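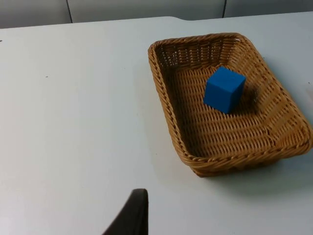 Progress report to the Kerkar Fund
Regional airfield noise and approach path study
November 30, 2019

Hello again, and thanks for being patient with me on this one. I know the last report landed on your desk in May and I promised the next would be quicker. It wasn't, sorry! The good part is that I have a lot more to tell you now than I would have had over the summer.

Where we are with the noise monitors

All 14 monitors are up and logging. Two of them gave us trouble (the one by the water tower kept dropping its connection, and the one behind the feed store was picking up a refrigeration unit louder than any airplane). I moved the second one across the road and swapped the modem on the first, and both have behaved themselves ever since. If you look at the data you'll see a gap for those sites early on. I've left the gap in and flagged it, as I didn't want to fill it with guesses.

We're now sitting on 280 hours of cleaned recordings matched to flight tracks. The matching is the slow bit. I do it in Ondeck, which was built for charter scheduling and gets grumpy when you ask it for anything else, but it reads the track files and the pilots at the field already know it. The export still puts local time and Zulu time in the same column. I've written a little script that sorts them out and I check a batch by hand every week.

What we've learned so far

The complaint everybody made at the start was that planes come in too low over the east side of town. So I went looking, and most arrivals on the straight-in approach are right where they should be. The noisy ones are the training flights in the pattern. They level off at 2,000 feet, or they're supposed to, and then they turn for the field with the power still up. On windy afternoons the turns get wider and wider until they're over the school. That's a much easier thing to fix than an approach path, and I'm pretty excited about it.

The flying club has agreed to try the Bragança turn for the winter. (It's our name for it, after the old dairy on Bragança Road, where pilots would start the turn. You can see the silos from miles off.) It's voluntary and it stays inside the published pattern, so there's no paperwork beyond a notice in the pilot lounge and a line on the club website. I'd like to get a full season of it before I say anything firm about decibels.

Money

We're under on travel and over on equipment. The Drimero weather housings cost more than the quote because shipping wasn't included, and I should have caught that. I've covered it out of the travel line, which I believe the grant terms let me do, but please shout if you'd like a formal request and I'll send one.

What's next

More matching, mainly. I also want a proper sit-down with the helicopter operator, who has been friendly on the phone and very hard to get in a room. And the residents' evening needs a new place to meet while the terminal's upstairs room gets its floor redone. The library has said yes in principle and I'm waiting on dates.

One question for you: would you like the raw tracks with the next report, or just the summary tables? The tracks make a huge file, so I'd need to mail you a drive.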